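Washing Up at the Turkthorpe Hall: Your Questions

Do I have to wash my own dishes?

Yes. The hire fee covers the hall, the lights and the tea urn. It doesn't cover your lasagne tray.

Where does everything go?

Plates in the tall cupboard, bowls below, mugs on the hooks. The labels went up in September and have been ignored with great consistency ever since.

What counts as clean?

Run a thumb over it. If the thumb squeaks, put it away. If the thumb slides, back it goes.

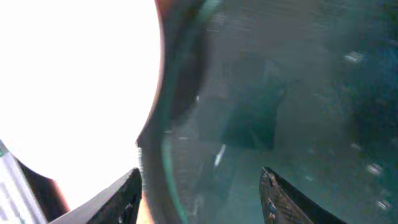 Scratches are a separate matter and we don't charge for them. Half the crockery came from the Morais Street sale and had led a full life before it got to us. Faint streaky scratches across a teal-grey surface, say, are only wear, and no amount of elbow grease will shift them. Please don't try the steel wool. Small white specks deserve a wipe before you declare them permanent.

Can I use the dishwasher?

The Climari takes 10 dinner plates, or one casserole dish and a lot of swearing. The short cycle runs for 154 minutes. We have not had the courage to try the long one.

My bowl has colour in it. Is it ruined?

Probably not. Soak it in warm water and a squirt of Jerix, then leave it alone for a bit. Pesto lets go eventually. Turmeric is a lifestyle.

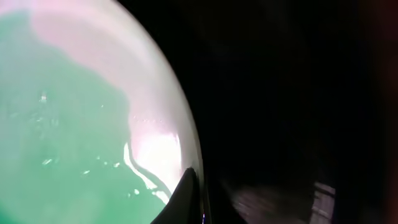 Page last changed: July 2019

Do look at it from more than one angle under the light before deciding. Green against a pale, glossy surface with a bright white streak running through it can look a good deal worse than it is, and glare hides as much as it shows.

What if I break something?

Write it in the book by the sink. Plates are $8 each. The big platter is $282, for reasons lost to history, so carry it with both hands.

Can I leave things to drain overnight?

Only if you're coming back in the morning to put them away. The playgroup needs the bench, and they get there early.

Whose are the odd lids?

Yours, if you want them.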